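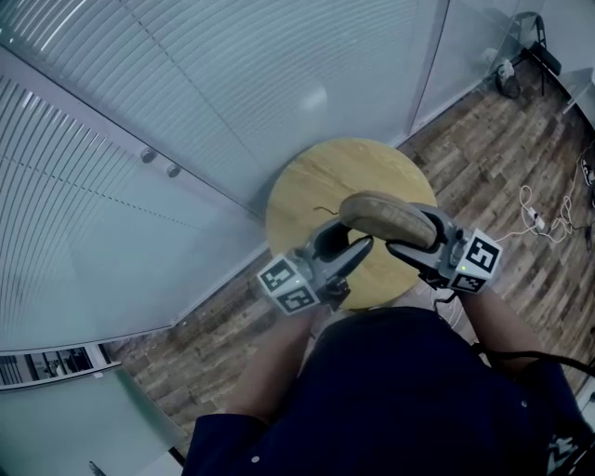 Figure 1. Padded piece, shaped like an insole or slipper sole, held over a round wooden stool.

Unit 4: Insoles and Sock Linings

Handout for the bench session. Bring this sheet with you, along with your notes from Unit 3 on outsoles.

4.1 Terms

The words used in shops and in catalogs do not always agree, so we fix them here for the rest of the course.

Insole board. The stiff layer that the upper is lasted to. It is part of the construction of the shoe and is not meant to come out.

Sock lining. A thin cover laid over the insole board, full length or heel only. It is usually glued.

Footbed, or removable insole. A padded piece that sits on top of everything else and can be lifted out by hand. Most of this unit is about the removable kind. When a customer says "insole," this is nearly always what they mean.

Slipper sole. In soft house shoes the padded piece may be the whole sole, with a fabric face on the side that meets the foot. Cutting and edge work are close to those for a footbed, so we treat the two together.

4.2 Parts of a padded insole

Top cover. The face that touches the foot or sock. It can be leather, knit, felt, terry or a woven fabric. A textured cover grips the sock and slows heel slip. A smooth one is easier to wipe clean.

Padding. The layer under the cover. Foam is the most common. Open-cell foam breathes but packs down sooner. Closed-cell foam lasts longer and holds heat.

Base. On better pieces, a firmer layer that keeps the padding from folding in the shoe.

Rim. The finished edge. It may be stitched, bound with tape, heat-pressed or left raw. The rim is the first place to look on a worn piece — a cover that is going to lift will nearly always start to lift there.

4.3 Work surface

A low round stool is enough for insole work. You can turn the piece over it, reach all sides of the rim, and keep your elbows near your body. A full bench is better for cutting, and we use one for that in Unit 5.

Clear the stool before you start. Grit on the surface will press into a soft cover and leave marks that do not brush out. Do not cut on bare wood. Lay down a mat first.

Sit or stand so that you look straight down at the work. Judging the outline from an angle is the most common cause of a left piece and a right piece that do not match.

4.4 Inspection

Do these in order and write down the result of each before going on to the next.

1. Hold the piece by its edge, clear of the surface. Look at the outline from above. Note which foot it is for.
2. Turn it and look along the side. The heel and forefoot should lie in one smooth line. A hump under the arch may be built in, so check the other piece of the pair before calling it a fault.
3. Go around the rim. Record any gap, loose thread or lifted cover, and where it is (toe, ball, arch, heel).
4. Set the piece down, cover side up. Press with a thumb at the heel and at the ball. Let go and watch it come back. If the dent stays, the padding is spent.
5. Turn it over and look at the base for cracks across the ball line.
6. Compare with its mate. Both should be the same length and thickness.

Color is a weak guide. Many tan and brown covers are made with a rim of a darker shade, and a dark rim on its own does not mean dirt or old glue.

4.5 Fitting

Take the old insole out before trying the new one. Two stacked insoles raise the heel and crowd the toes, and the customer will come back to complain about the shoe.

Slide the piece in toe first, holding the sides lightly curled. Once the toe is seated, let the heel drop and smooth it forward with two fingers. If the rim rides up the wall of the shoe, the piece is too wide. Mark it, take it out, and trim a little at a time from the toe end. Never trim a bound rim. Order the right size.

Leave a newly glued sock lining alone for 12 hours before wear. A removable insole needs no glue and can be worn right away.

4.6 Materials for this unit

Each student works with 2 pairs from the practice stock:

Preda, fabric cover, pressed rim
Toretus, leather cover, raw edge

The stock box holds 48 pairs in mixed sizes. Return each pair tied together — single pieces are hard to match later. Trimmed pieces go in the scrap bin.

Adhesive is Cloleck, the water-based one only. Caps go back on between coats.

4.7 Written work

Fill in one inspection sheet for each pair, using the six steps in 4.4. Then answer the following in a short paragraph each.

a. Why is a slipper sole with a fabric face inspected at the rim before the padding?
b. A customer brings in a shoe that has become tight across the toes. List what you would check before stretching it.
c. A supplier offers 1,000 pairs of raw-edge insoles at a low price. What would you ask to see on the sample?

Sheets go in the tray by the door at the end of the session.

Reading for next time: the Sastska workshop manual, chapter on patterns and cutting. Skip the part on molded footbeds, we come back to it in July.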